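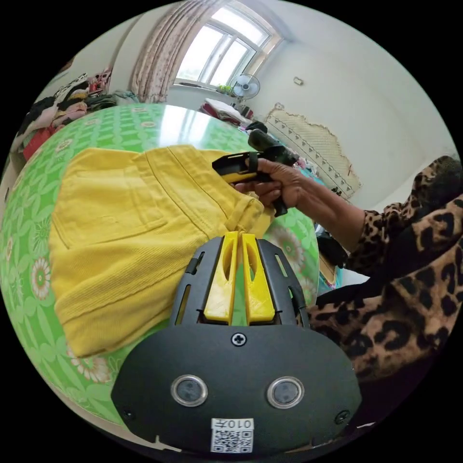 Incidencia 2663 – Resultados en vivo, cross escolar de Fekstead
Estado: abierta

Hola, Graciela Medina al teclado otra vez, y gracias de antemano por la paciencia. En la carrera de 3000 metros, Udier nos duplica a dos corredoras del club Margaritis: salen con tiempo en meta y también como retiradas. He vuelto a importar la lista de salida tres veces y sigue igual.
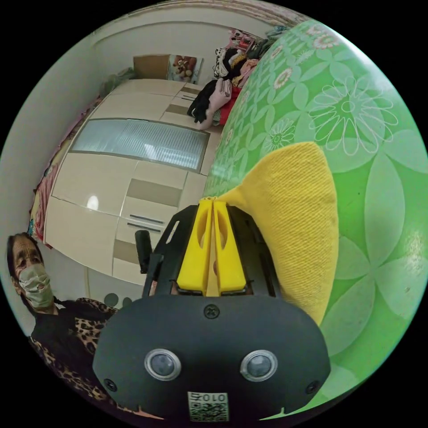 Los dorsales duplicados son los que reimprimimos a última hora, así que sospecho que Brora les asignó un código nuevo sin anular el viejo. Para los próximos de repuesto querría algo como la etiqueta cuadrada de la foto, con el 010 encima del código QR – así el juez puede teclear el número si falla el lector. ¿Lo permite la plantilla?

Respuesta de soporte, 17:40
Hola, Graciela. Anulados los códigos antiguos; recalcula la clasificación, por favor. Lo de la plantilla lo consulto y te escribo.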